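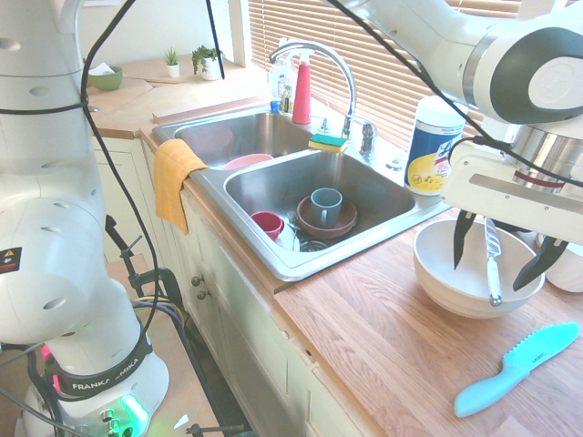

Kimutai Swai

So there I was, standing on the back of a truck with a list that had 1,041 names on it and a load of 1,000 seed kits, trying to make those two numbers shake hands. I had been with Brurico for one season. I had a new vest with too many pockets, and a megaphone I'd been told not to use because it upset the goats.

The mistake was mine, by the way. I might as well say so up front. Skiletti had sent the kits in June exactly as ordered, and the order was exactly as I had typed it, and I had typed it late at night off an old version of the list (there were two files with almost the same name, and I will go to my grave blaming whoever saved the second one -- which was also me). By the time I caught it the truck was loaded, the road from Rugemalira had finally opened, and my boss said go, hand them out, you'll figure it out when you get there.

Twenty-seven miles of that road gives you plenty of time to think, and I came up with three plans, all bad. We could go down the list until we ran out, which meant that everybody whose name started with a W or a Z would hate me forever. We could draw lots. Or we could ask the chief to pick, and I already knew about the chief and his brothers-in-law, because I'd heard about them in two separate villages before I ever got to his.

People had been waiting under the big tree at Fimura since sunup. They'd brought stools and babies and a radio. I climbed up, cleared my throat, and gave my speech about maize and beans and how to store them, and I stretched it out as long as I could, and then I told them we were forty-one kits short.

It got very quiet! Even the radio went off.

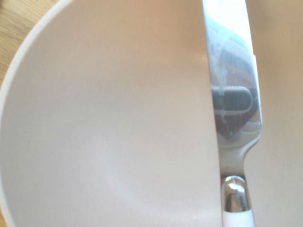

Well, you had better start with the widows, said a woman near the front, and after that you can cut the big bags open and we'll measure it out with a cup, the same as we do with everything else you people bring.

I told her we couldn't open the bags. There was a rule. Every kit had a number and every number had a line on my sheet, and every line needed a thumbprint, and if the bags were opened then the numbers wouldn't mean anything. I heard myself saying all this. She let me finish, too, very politely, with her hand on her hip, and then she asked me if the number was going to sprout.

People laughed for quite a while after that one. I laughed too, a bit late.

What followed was the longest argument I have ever stood through. A man in a green hat wanted the newcomers from across the river left out, and he said it loudly, and there they were, sitting right behind him with their kids. One of the newcomers stood up and told him whose bull his grandfather had borrowed and never brought back. Somebody else wanted to know why the church families were all on page one (they weren't, it was alphabetical, but I passed the page around anyway and it came back with a thumbprint of porridge on it). Then they wanted all the pages. They read every name out loud, one at a time, and argued over plenty of them, and struck off a fellow who had moved to the city and a grandmother who had died in the spring. They took their time over her. The man in the green hat took off the hat.

That still left us short, of course. So around the middle of the afternoon I borrowed a knife from a boy, and I cut the first bag myself -- I figured if I was getting fired it should be for something I'd done with my own hands.

We measured until dark. It was a blue tin cup with a dent in it, and there was a whole separate argument about whether to fill it level or heaped.

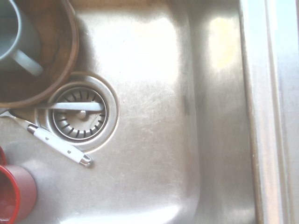 Utensils in the sink, with the drain underneath.

I wrote the report over the next two nights. I put the cup in it. I put the dent in it, too, and a drawing. My boss called from Rugemalira and read one paragraph back to me slowly, the way you'd read a ransom note, and then asked what I was planning to say to the auditors about the column for kit numbers, which I had left blank all the way down.

I said I'd bring them to Fimura and they could ask her.

"Ask who?" he said, and I had to tell him I'd never gotten her name. It was on the list somewhere. I had the pages right there on my knees, porridge and all, and I started again from the A's.

Filed under: Short Fiction, Aid & Development
28 October 2026
27 shares | 4 comments
Back to top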